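Jelia holds 3571 records of everyday outfits, one row per outfit per wearer. Each row lists the garments, the jewelry kept on all day, and the season. Maintained by Remo Kälin.

## Fields

- `outfit_id`: integer
- `items`: list of garment terms, top to bottom
- `fabric`: main fabric of each item
- `color`: one base term, one optional modifier
- `repeat`: times worn in the season
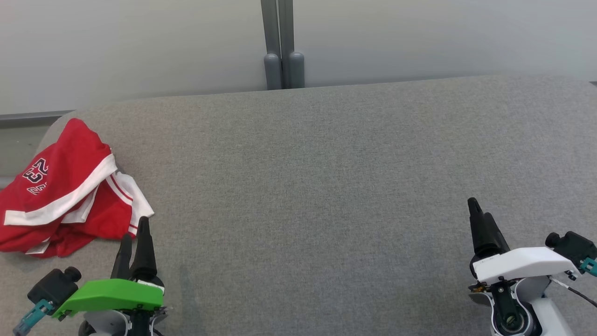 Color terms follow the Skollberg list, version 2. Mixed yarns get their own modifier, `heathered`, and are not split into two colors. The gray upholstery fabric shows the effect: enter a knit like that as `gray, heathered`. Denim takes `washed` or `raw`.

## Known gaps

Shoes are missing from 253 rows. Rolled hems were logged only from September on. Maternity wear is coded under the regular garment term, with `fit` left blank.

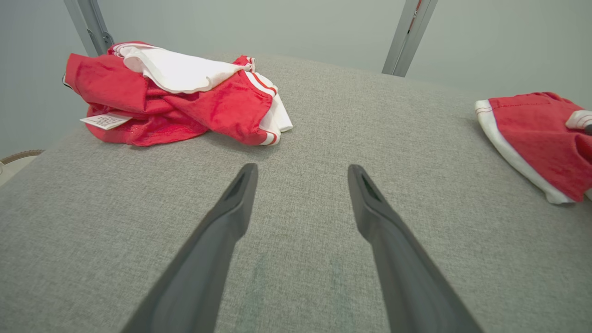 Edeltraud Ammann asked in the tracker whether rings that are never taken off should count toward `repeat`. They don't; set `permanent: true` and leave `repeat` empty.

## Loading

The file is UTF-8 CSV, semicolon separated. Lists inside a cell use the pipe character.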